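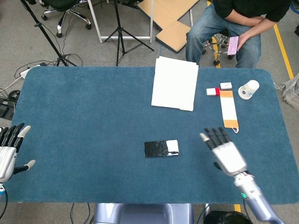 The tabletop set on its blue-teal mat: phone, paper stack, boxes, packet, paper cup.

Porklow Tabletop Set
README, last touched 2020-08-04

Hi, and thanks for downloading this! Porklow is a collection of pictures of the stuff that piles up on a work table. Phones, paper, little boxes, cups, packets of whatever. I started it in December because I wanted pictures of ordinary clutter for a sorting project, and everything I found was either a spotless desk with one succulent on it or a total landfill. I wanted the middle ground, the kind of table where you could still put down a sandwich if you moved one thing.

What you get

There are 3,368 pictures in the full download and 718 in the small one. If you just want to poke around, grab the small one first (the big one takes forever on my connection, maybe yours is better). Each picture has a text file with the same name, and in it there's one line per object with a plain name and a few words on how it's lying.

I kept the names boring on purpose. A phone is "phone". A cup is "cup, paper" if it's paper, and if there's a print on it I add that, so the one at the top of this page is "cup, paper, small blue floral print". Anything I couldn't name for sure went in by shape and color. The white box with the red end cap is just "box, white, red end cap", and the orange-and-white thing with the little loop is "packet, orange and white, loop at one end". Please don't email me guesses about what's inside!

Stacks of paper are one object. I went back and forth on this for weeks. Brenda Hollis wanted every sheet to count once it slid off the pile, and she's probably right, but I was the one typing the labels, so a pile is a pile unless a sheet is completely on its own.

The mat

The blue-teal mat stays put through the whole set. It has a carpety surface, and I love it, because small white things show up so nicely against it. White boxes on a white table were a nightmare in my first try (that was Kornadard, which I've taken down, sorry to the people who were using it).

Known problems

Phone screens. A dark screen picks up reflections, and a few of them look crinkly or have a bright patch at one end. I labeled the phone and left the reflections alone.

Only things on the mat get labels. If somebody is sitting on a stool past the table with a phone in his hand, that phone isn't in the text file, and neither are the stool, the office chair or the cardboard.

There are 46 pictures where I mixed up "box" and "packet". Malcolm Crabtree sent me the list and I've fixed 13 so far. The rest are in fixme.txt if you feel like helping out.

Using it

Do what you like with it, school, work, wallpaper, I don't mind. A mention of Porklow somewhere would be lovely. If you rename the objects to fit your own scheme, keep a copy of my originals next to them so the two can still be matched up later.

Next up is kitchen counters, if I ever finish fixme.txt.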